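Why Small Things Need a Tray

Have you ever dropped a bead on the floor? It jumps, it rolls, and then it hides under the sofa. Small things are very good at hiding. Today we will learn how a simple tray can help us.

What is a tray?

A tray is a flat plate with a low wall going all around it. This wall is called a rim. The rim does not have to be high. When a ring or a button slides to the side, it bumps into the rim and stays inside. On a table without a tray, the same ring can slide over the edge.

Trays come in many shapes. Some are round, some are square, and some have six sides. A shape with six sides is called a hexagon. The cells that bees build are hexagons too! A hexagon has six corners, and a corner is a nice place to push small pieces together before you pick them up.

Dark or light?

The color of the tray is also important. Think about a white button on a white table. It is hard to see, because both have the same color. Now put the white button on a dark tray. You find it at once! The difference between light and dark is called contrast. For a black button, you need the opposite, so a light tray is better.

A thin shiny ring is easy to notice on a dark tray. We can look at the inside of the ring, too. It is open, so the dark color of the tray shows through the hole.
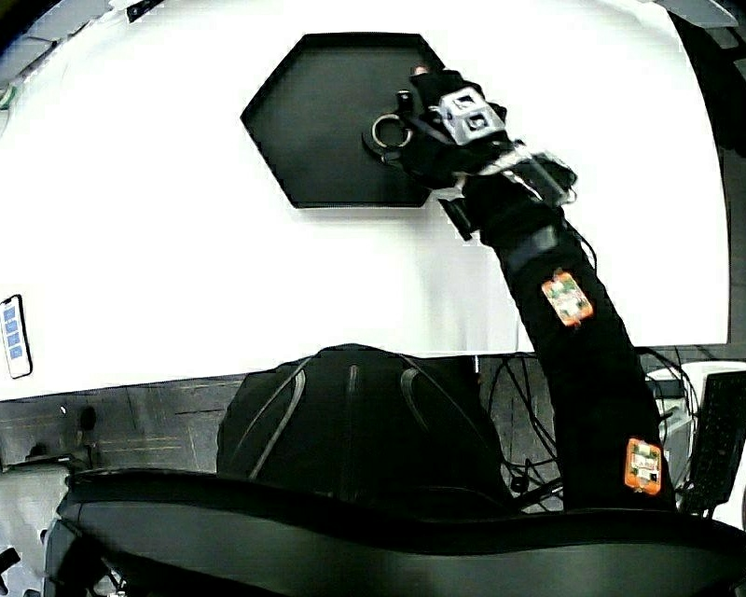 Try it at home

You need a white plate, a dark plate and a few small things, for example a paper clip, a coin and a dark button. Ask a grown-up first, and keep small things away from babies and pets.

Put everything on the white plate. Walk three big steps back. Which things can you still see? Then move them all to the dark plate and look again from the same place. Write down the winner for each plate.

Now try to pick up the coin with two fingers. Is it difficult? Slide it slowly to the rim and try again. Many children find that the coin tips up a little against the rim, and then a finger can go under it.

New words

Rim: the low wall around a tray or a plate.
Hexagon: a shape with six sides and six corners.
Contrast: the difference between light and dark.

Written by Tianyou Feng for the Bredik children's pages
October 26, 2023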